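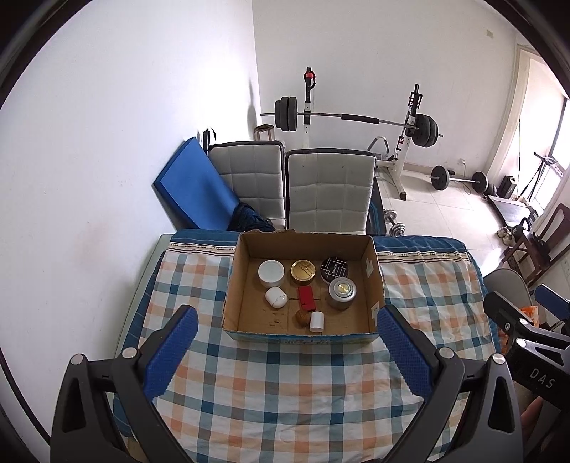 Section 2: Putting the Skiden sea map together

Right, you've got the Skiden base flat on the table and now comes my favourite bit, the water! I wrote this part of the guide after making the map twice myself, so the notes are things I tripped over.

1. Turn the base so the printed arrow points away from you. That's north.

2. Press the big blue sea sheet into the hollow, starting at the deepest corner. Smooth it outwards with the side of your hand.

3. Find the long strip marked Stolasa. It's the underwater ridge, and it runs north to south across the middle of the sea sheet. Push each peg in until it clicks.

Note: the ridge stands for 1,300 metres from sea floor to top, but I stretched the heights so you can feel them with a fingertip. Don't measure real depths off it.

4. Fit the 5 island pieces along the ridge, largest at the southern end. Naqvi is the one with the bay cut into its western side (I put it in backwards the first time and wondered why the harbour faced open ocean).

5. Lay the current arrows on top. Warm ones are red and go up the east coast, cold ones are white and come down the west.

Caution: the island pegs are small and pointed. Keep them away from toddlers, and don't lean on the map once they're in.

6. To swap in the November currents, press the tab marked Detach and slide the arrow layer towards you. Go slowly, it takes around 2 minutes, and if you yank it the islands come too.

Note: sets packed before 1/30/21 have no tab. Lift the arrow layer by its southern edge instead.

The coastline labels go on in Section 3, so leave those in their bag for now.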